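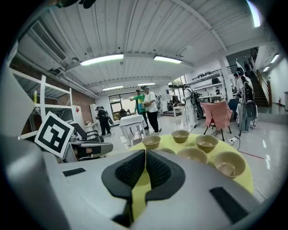

From: Bogdan Jakubowski
To: handheld-demos list
Subject: Re: [handheld-demos] bowl stacking, episodes getting thrown out

Quick one before the Saturday shift, sorry for typos.

Khadija Abdel Hamid wrote:

> Hi all,
> We're at 900 episodes on the bowl task at Undholm and the filter is
> tossing far more than it did for cups. Same operators, same grippers.
> Most rejects say "tracking jump" and a good chunk say "no grasp found"
> even when the operator swears the bowl was in the fingers.
>
> Three questions.
> 1) Is everyone grabbing by the rim, one finger inside? Or pinching
> across the whole bowl?
> 2) How do you reset between episodes? Ours put the bowls back in
> pretty much the same spots every time and I'm worried about it.
> 3) Does anyone slow people down on purpose? Lahcen thinks we're too
> fast on the lift.
>
> Also does Wiltley still want the failed ones or can I delete? Disk is
> getting silly.
>
> Khadija

OK in order.

1) Rim, one finger in, one out. Always. Across the whole bowl looks fine to the person holding it but policy never learned it for us, fingers slide up the outside and the bowl hops. We let people choose in the first batch and regretted it, ended up with two styles fighting each other and the trained arm would hover in between and do neither. Pick one, write it on the wall.

Which side of the rim, don't care much. Near side is easier on the wrist. Moataz makes his people do near side and far side on alternating episodes, ask him if that helped, I never saw the numbers.

2) Yes be worried. Our first set had the bowls in nearly the same layout every time and the policy basically memorized the table. Moved one bowl a hand's width and it went for the old spot, closed on air, carried the air over very carefully and put it down. What we do now: operator pushes the bowls around with the free hand BEFORE pressing record, then steps back, then comes in from wherever. Spread out on some, crowded on others, a few with one bowl half hidden behind another from where the gripper starts. The hidden ones matter, that's where ours failed most at test time. Bowls upright and empty at the start, every time, we're not teaching flipping yet.

And hand OUT of view before record. Lost most of a morning to that.

3) Lahcen is right. Not slow everywhere, just the last bit before closing and the first bit of the lift. Fast in the middle is fine. I tell new people "close, breathe, lift". Sounds dumb, works. The "no grasp found" ones I would bet are exactly this, the fingers close and the lift starts in the same few frames and the filter can't see a closed segment. Look at the finger width plot on ten of them before you blame anyone.

Tracking jumps are a different thing. Two usual causes here:

- people twisting the wrist hard to get round the far bowls. Tell them to walk. Feet are free, a round table is good for this, go round it.
- gripper shoved down so close to the table that the view is all tabletop. One plain color everywhere, nothing to lock on to. Keep some room background in view, come down late, come up early. A messy room is your friend here. Deok-su tidied ours once and tracking got worse, he has not tidied since.

If the marker gets moved mid session, redo the calibration. Don't eyeball it back. We had 1473 good looking episodes with a drifting offset and I had to rerun the lot.

On deleting: DON'T yet. Wiltley does want them, at least the real failures (dropped, missed, knocked a neighbor). Tracking rejects can go I think, but check with Deok-su, he keeps the list. We're holding 2704 total with rejects incl and it still fits on the Gronside box, so if disk is the problem ship me a drive and I'll copy them over.

Oh and label by who was holding it. Initials is fine. When one person's episodes are all bad you want to find out in April and not after training. Fahmy batch had no names on anything and we are still guessing.

Will send the reset sheet when I find it, it's on the other laptop. Gotta run, first operator is already here

Bogdan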